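掛けふとんカバー「Gorari」シリーズ 製品情報

製品番号 GR-127
取扱区分 寝具・リネン(法人および個人向け)
掲載内容の更新日 2025年3月14日

1. 製品の概要

「Gorari」シリーズは、Stamwoodが企画する綿素材の掛けふとんカバーです。家庭での日常使用のほか、学生寮、社員寮、短期滞在型の宿泊施設など、洗濯頻度の高い環境での使用を想定して設計しています。生地には平織の綿ブロードを採用し、肌に触れる面の滑らかさと、繰り返しの洗濯に対する寸法安定性の両立を図りました。

本シリーズには無地、細縞、線画柄の三系統があります。いずれも生地の規格、縫製仕様およびファスナーの仕様は共通であり、柄の違いによる取扱方法の差はありません。施設における一括導入の場合は、異なる系統を組み合わせてご発注いただくことも可能です。

線画柄は、白地に黒一色の太い線で図柄を配したもので、居室の壁や床の色を選ばず使用できる点から、若年層向けの居室を中心に採用されています。図柄には上下の区別を設けていないため、ベッドメイクの際に方向をそろえる必要はありません。
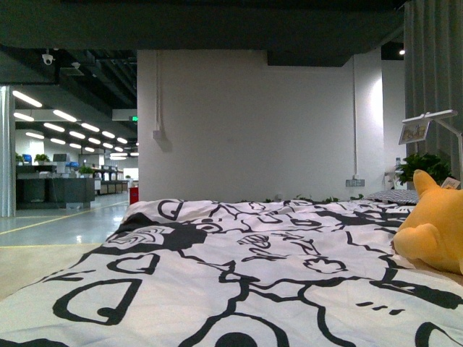
プリントには顔料ではなく反応染料を使用しています。染料が繊維の内部で結合するため、柄の部分と地の部分とで手触りの差が生じにくく、通気性も損なわれません。染色後には十分な水洗工程を設け、未固着の染料を除去しています。ただし、濃色部分については、初回から三回目までの洗濯において若干の色落ちが生じる場合があります。この間は他の淡色の衣類やリネンとは分けて洗濯してください。

2. 仕様

素材 綿100パーセント
組織 平織(ブロード)
打込み本数 一平方インチ当たり300本
染色方法 反応染料による捺染(無地は浸染)
開口部 足元側ファスナー式、スライダー収納部付き
ふとん固定用ひも 八か所
縫製 三つ折り二度縫い、縫い代の露出なし
使用可能なふとんの厚み 一般的な冬用掛けふとんまで

開口部は短辺の足元側に設けています。ファスナーの務歯は樹脂製で、閉じた状態ではスライダーが布製の収納部に隠れるため、就寝中に金具が肌や床に触れることを防ぎます。ふとん固定用のひもは四隅および各辺の中央に配置しました。ループ付きの掛けふとんであれば、そのまま結び付けることができます。

3. サイズの選定

本製品はシングル、セミダブル、ダブルおよびクイーンの四サイズを用意しています。選定に当たっては、ベッドの寸法ではなく、お手持ちの掛けふとんの寸法を基準としてください。カバーがふとんより大きい場合には内部で中材が片寄りやすく、小さい場合には縫製部に負荷がかかり、破れの原因となります。

床面からの高さが低いベッドで使用する場合は、掛けふとんの垂れ下がりにもご留意ください。裾が床に触れた状態が続くと、ほこりや湿気を吸いやすく、カバーの汚損を早めます。ロータイプの寝台には、寝台幅に対して過度に大きくならないサイズを選び、起床後は裾を寝台の上に折り返しておくことをお勧めします。
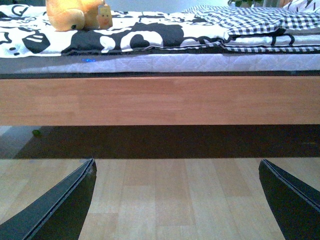
木製ロータイプベッドと淡色の木目調床

床材との色合わせについては、淡色の木目にはいずれの柄も適合します。濃色の床材を使用した居室では、細縞の生成り色が落ち着いた印象となります。生地見本は法人のお客様に限り無償で貸し出しておりますので、内装計画の段階でご利用ください。貸出期間は見本の到着日から二週間です。

4. 取扱方法

初めてご使用になる前に、一度水洗いをしてください。製織時の糊剤が除去され、綿本来の吸水性が得られます。

洗濯の際は、ファスナーを閉じ、裏返した状態で洗濯ネットに入れてください。液温は40度を上限とし、中性または弱アルカリ性の洗剤を使用します。塩素系漂白剤および蛍光増白剤を含む洗剤は、染色部分の変退色を招くため使用できません。酸素系漂白剤は、無地の白に限り使用できます。

脱水後は速やかに取り出し、縫い目に沿って軽く引き伸ばしてから干してください。綿素材の特性上、乾燥後に多少のしわが残りますが、使用には支障ありません。しわが気になる場合は、半乾きの状態で中温のアイロンをかけてください。タンブル乾燥は低温設定に限り可能ですが、収縮率が自然乾燥に比べて大きくなります。業務用の乾燥設備をご使用の施設では、事前に一枚で試験を行ったうえで運用条件を定めてください。

5. 保管および収納

季節の変わり目などに長期保管する場合は、完全に乾燥させた後、四つ折りにしてから三つ折りとし、通気性のある棚に平置きしてください。ビニール製の袋に密閉すると、残留した水分により黄変やかびが生じるおそれがあります。また、直射日光の当たる場所での保管は避けてください。

収納棚には、背面の開いた木製の棚が適しています。ただし、無塗装の木材に白色のリネンを直接置くと、木材に含まれる成分が移行し、淡い褐色の染みとなることがあります。棚の表面には中性紙または洗いざらしの綿布を敷き、その上にカバーを置いてください。横木の角に糸が引っ掛かることもありますので、ささくれの有無を事前に確認し、必要に応じて研磨を行ってください。

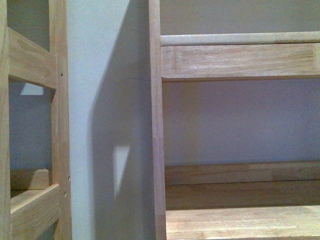 淡い色調の木製棚。支柱と横木の部分

棚に積み重ねる枚数は、下段の製品に強い折り跡が付かない範囲としてください。施設のリネン室では、洗濯済みの製品を棚の下側に補充し、上側から使用する方法を採ることで、特定の製品に使用が偏ることを防げます。防虫剤を併用する場合は、製剤が布地に直接触れないように配置し、異なる種類の防虫剤を同時に使用しないでください。

6. 関連製品

「Nnaji」シリーズは、本製品と同じ生地を使用した枕カバーおよびボックスシーツです。無地と細縞の二系統で展開しており、Gorariの線画柄と併用される場合は、無地の白をお選びいただくと全体の調和が取れます。線画柄の枕カバーについては、現在のところ製造の予定はありません。

「Jesotitz」は、薄手の中綿を用いた肌掛けふとんです。製品重量を抑えた構成としており、春から秋にかけての使用に適しています。四隅と各辺中央にループを備え、Gorariの固定用ひもにそのまま対応します。中綿の目付は一平方メートル当たり175グラムです。

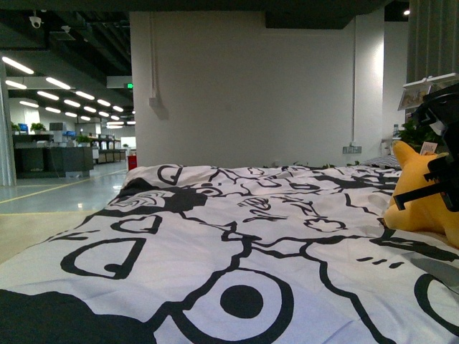
線画柄は一反ごとに図柄の送り位置が異なるため、同一サイズの製品であっても、柄の現れ方は一枚ごとに異なります。特定の図柄や配置をご指定いただくことはできません。また、縫い合わせ部分における柄合わせは行っておりません。これらは製品の仕様であり、交換または返品の対象外となりますので、あらかじめご了承ください。

7. ご注文および納期

個人のお客様は、Stamwoodの直営窓口または取扱販売店にてお求めください。在庫のある製品は、ご注文の確認後、五営業日以内に発送いたします。

法人のお客様による一括導入は、同一サイズ20枚から承ります。総数が400枚を超える場合は受注生産となり、納期を別途お見積りいたします。年度替わりの入居に合わせた納品をご希望の場合は、1月末日までに数量を確定してください。これ以降のご注文については、分割納品をお願いすることがあります。

施設名の織ネームの縫い付け、管理番号の印字および個別包装の省略については、見積りの際にお申し付けください。織ネームの取付位置は、開口部の内側に限ります。

8. 保証

縫製の不良およびファスナーの作動不良については、お受け取りから一年間、無償で修理または交換いたします。ご使用に伴う摩耗、指定外の洗濯方法による変色および収縮、動物による損傷、ならびにお客様による改造が認められる場合は、保証の対象となりません。修理をご依頼の際は、製品を洗濯し、乾燥させた状態でお送りください。

品質表示ラベルは、製品番号の確認に必要です。切り取らずにご使用ください。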